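Grain growers' group calls for faster, clearer reporting of political donations

Dememum, the association representing grain and pulse growers in the Zustden district, is asking the provincial government to change the way donations from farm businesses and farm groups are reported.

The request is set out in a submission lodged in February. It asks that any donation of $400 or more to a party, candidate or riding association be published within six days of being received. At present, many donations are not made public until the annual returns come out, which can be well after the votes have been counted.

The submission follows a survey of the association's members. Of the 1311 growers who were sent the survey, 681 returned it. Most of those who replied said they did not know which candidates had received money from grain buyers, input suppliers or commodity groups in their own riding.

"Our members pay levies and they buy seed, fertilizer and fuel from companies that give money to candidates," said Busisiwe Rampersad, policy manager at Dememum. "They have told us they don't object to those companies giving. They want to be able to look it up before they vote."

What the submission asks for

The submission makes the following requests:

A single public register covering parties, candidates and riding associations, searchable by donor name and by industry.

A reporting threshold of $400, counted across all gifts from the same donor in a calendar year.

Related companies to be listed together, so that a parent company and its subsidiaries appear under one entry.
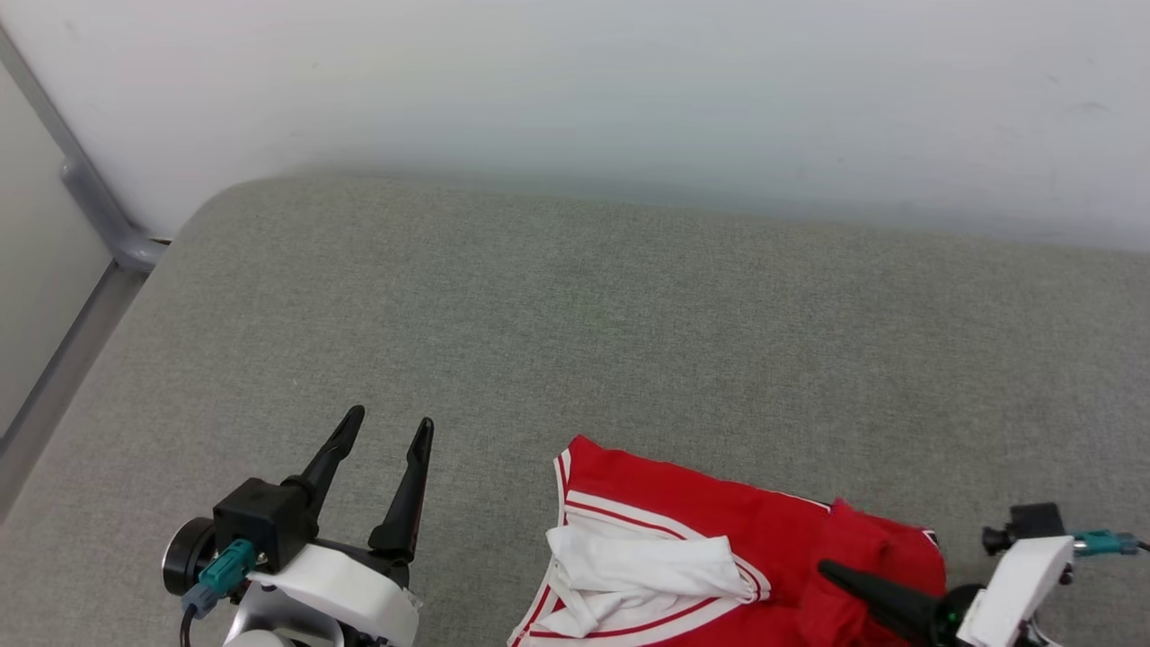
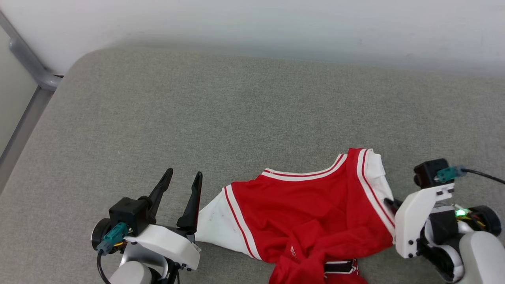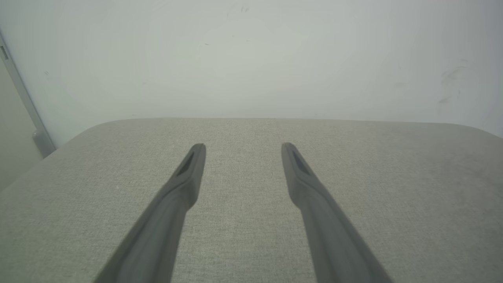

Ticketed dinners and sponsored tables to be reported as donations, with the full ticket price counted.

Producer groups that collect compulsory levies to state each year whether any levy money was spent on political activity.

Dememum's own position

Dememum does not give money to parties or candidates. Its bylaws have ruled this out since the association was formed, and the board has no plans to change them. The association does meet with elected members from all parties and posts a list of those meetings on its website.

Two grain companies that operate in the district, Jurnow and Van der Merwe, were sent a draft of the submission before it was lodged. Jurnow supports the register and the lower threshold. Van der Merwe supports the register but has asked for a longer reporting period, saying smaller offices would have trouble meeting the deadline during harvest.

"We included Van der Merwe's comments in full," Rampersad said. "It's a fair point about harvest. We still think a short deadline can work if the form is simple and can be filled out online."

Next steps

The submission is now with the legislature's standing committee on elections, which is accepting written comments from the public. Dememum has asked to appear when hearings are scheduled.

Growers who want to send in their own comments can get a copy of the submission and a comment form from the Dememum office in Zustden. Members who took part in the survey will receive the results by mail with the next newsletter.

Media contact: Busisiwe Rampersad, policy manager, Dememum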